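Home | Stories | Archive | Submit | About

The Night Cell
January 4, 2019

The cell went down a little before the end of second shift, and by the time I got my coat off the line lead had already left. She had taped a note to the cabinet. It said GRIPPER AGAIN, and under that, in smaller letters, SORRY.

I had been at Skallier for 35 weeks. Before that I fixed elevators, which pays better, but you spend your life in shafts. Here I had a stool and a radio. The job was to look after one arm that picked parts off a shelf and put them in trays for the Bayram order, and to look after it at hours when the people who bought it were asleep.

The fault code was 160. The manual gave it one line, "Pick position not confirmed," and told you to call Eritz, the company that had put the cell in. The Eritz phone rang through to a recording that wished me happy holidays. It had been wishing me that since December.

I locked out the power, hung my tag, and opened the gate.

My father worked with machines too, and he used to say you should stand in front of a broken one for as long as it takes to drink a cup of coffee before you touch it. I didn't have coffee. I stood there anyway. The arm had stopped over the bench with its wrist turned down. There was dust on the forearm where the night air from the dock door gets at it. The cable had a rub mark I had already reported twice, once on paper.

I checked the mounting bolts first. One took a little bit of a turn, and I wrote that down. I checked the air line and the fitting, then wiped the fingers with the blue cloth and felt along the pads with my thumb. The left pad had worn a step into itself. You could catch a fingernail on it. I had a new pair in the drawer, in a bag that said Totitura on it in marker, and I put those on and cleaned the screws before they went back in.

It took 35 minutes. I took my tag off, closed the gate and brought the power up. The arm found its zero, went out to the first pick, and stopped. 160.

So it wasn't the pads, or it wasn't only the pads.

The Eritz people had left us a way to see through the wrist camera. You plug the old laptop into the port behind the cabinet door and it gives you whatever the arm is looking at. I didn't use it much. It made me a little seasick. But it was that or the recording, so I put the laptop on the stool and jogged the arm at the slowest speed there was, and when it got close in I saved a picture and turned the brightness up. 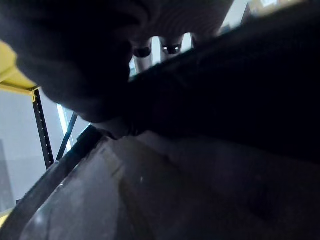 Wrist camera, slow jog, yellow shelf beam at top left.

I looked at it for a long time. I knew the gripper because it was the big dark thing hanging in the way, and I knew the yellow beam of the shelving and the black post with the holes in it. The rest I had to work out. There was a black rim and a dark curved surface filling the bottom, much too close, and a black band coming in across the right side. At the top was something gray and ribbed with two short legs sticking down. I had walked past that shelf every night and I could not have told you what it looked like from there.

What I noticed in the end was the post. Taped inside the cabinet door was a printout from the day the cell was signed off, and in the printout the post was in the center. Mine was well over to the left.

I went out with the tape measure and got down on the floor. The shelf feet had been set on marks, and the marks were still there, four little crosses in paint pen. The near foot was sitting five millimeters off its cross. Next to it was a fresh gray scrape in the concrete about as wide as a pallet jack wheel.

There are two ways to fix that. You can teach the arm where the shelf is now, which takes most of a night, or you can put the shelf back where the arm thinks it is. I unloaded the bottom level so I wouldn't have to fight the weight, and I got the long bar from maintenance. It moved on the third try. I checked the foot against the cross, then checked the other three, because when you push one corner of a thing the others have opinions about it.

Then I put everything back on the level and closed the gate.

The first pick was good. I ran five at slow speed and five at half, and after that I let it go. The tray for Bayram started filling up. I sat on the stool with the laptop on my knees and watched the other side of it for a while, the shelf swinging in and going dark and swinging out again. I didn't feel as sick as I used to.

Around four the dock door went up and somebody came through with a pallet jack, fast, whistling. He took the corner wide. I said hey, and he lifted a hand and kept going.

In the morning I wrote it all in the book. Bolt, pads, shelf foot. I asked for a floor guard, and I asked for the cable again. Then I turned over the line lead's note and wrote SHELF on the back, and taped it up where she would see it.

Share this story: 35 shares | 4 comments

Previous | Next | Back to Stories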